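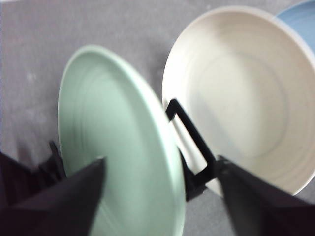 The gripper of a Toma cell closing on a green plate beside a black rack divider.

Kastora opens service workshop for tableware-handling cells in Plestby

Kastora has opened a workshop in Plestby to look after its Toma robot cells, which load and unload dish racks in staff canteens and hospital kitchens. The site covers 485 square metres and will serve all customers in the region from July.

Each Toma cell will now be serviced after every 200 hours of running. Technicians check the gripper fingers for wear, clean the wrist camera and reset the closing force for the plates and bowls in use at that kitchen. Rack dividers are measured again at the same visit – a bent divider can shift the point at which the fingers meet a plate. The full visit takes 30 minutes, and the cell stays in its place throughout.

Until now, worn fingers were sent to the company's main works at Kondcombe for refitting. The Plestby workshop will hold its own stock of fingers and camera covers, and will carry out test runs on site before parts are returned to customers.

Kastora currently maintains 206 Toma cells. Customers with a service agreement will be moved to the new schedule at no added cost.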